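Kids' Corner > World News, Untangled

What happens when one country tells another country off?

Countries scold each other all the time. They just use longer words than your teacher does.

Say the government of Widberg starts locking up people who write rude songs about the president. Next door, Pavow thinks this is unfair. Pavow can't send Widberg to its room, so it picks from a short menu.

First comes a statement. This is a letter saying Pavow is "deeply concerned." Grown-ups in suits may spend a whole night arguing over the word "deeply." 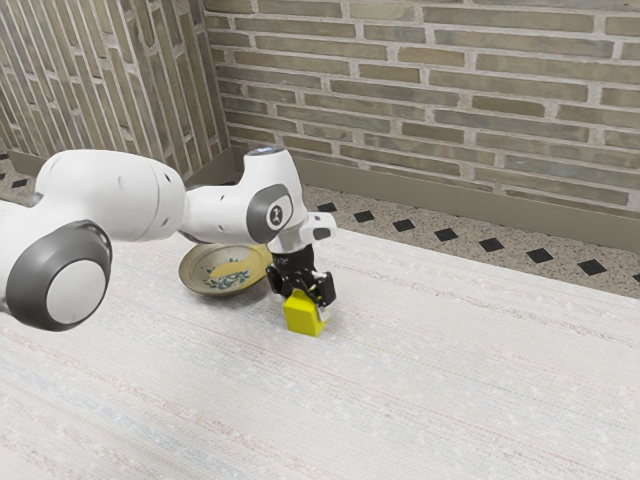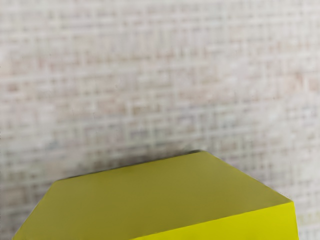
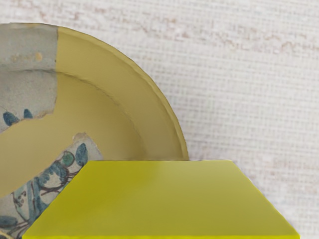
First picture: a white robot arm. Last picture: part of a plate with painted gray pieces.

Next, Pavow can call in Widberg's ambassador - the person whose job is to live in Pavow and be polite. The ambassador gets a stiff talking-to, and sometimes a cookie.

If that fails, there are sanctions. Pavow might stop buying Widberg's cheese, all 600 truckloads of it. The cheese makers, who never locked up anyone, are usually the crossest people in the story.

Does scolding work? Sometimes, slowly. Widberg may shout "Mind your own business!" in February and quietly let three singers go by summer. It will say the letter had nothing to do with it.

Words by Rūta Venckus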